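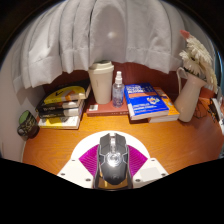 Ilango Rajan replied that demonstration 471 would have to be thrown out, as the fingers had closed before the wrist was level and the policy would learn the tilt along with the grasp.

Nithin played the episode back at quarter speed. The wrist angle was off by 18 degrees at first contact. He flagged the file, typed "early close" in the notes field, and went back to the desk.

The task sheet for Levholm had one line on it: move the mouse to the mouse pad. Start poses were to vary. Grasp was to be from the sides, both fingers touching at the same moment, release only after the mouse had settled. Levholm wanted 100 clean demonstrations per operator before the arm was allowed to try.

His early episodes had been fast. He had handled the mouse the way he handled any mouse, and Ilango had rejected most of them. A person corrects a bad grip without knowing it. The gripper recorded the correction as part of the method, and the arm at Reltiten had then repeated it on every run, a small sideways shake over a mouse that was already held.

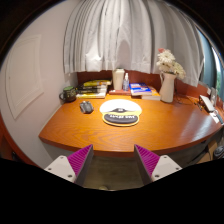 Start pose, mouse left of the pad, fingers open.

He held that position for two seconds, as the sheet required, and began the approach. Level the wrist. Lower. Close. He noticed that he was breathing out on the close and wondered whether it showed in the trajectory.

At four in the afternoon a message came from Ilango with a clip attached. It was the arm, running on September data. It came down over a mouse, stopped, waited a little longer than it needed to, and closed.

"Where does the pause come from?" Ilango wrote.

Nithin watched the clip twice. Then he opened his own files and started measuring the pauses.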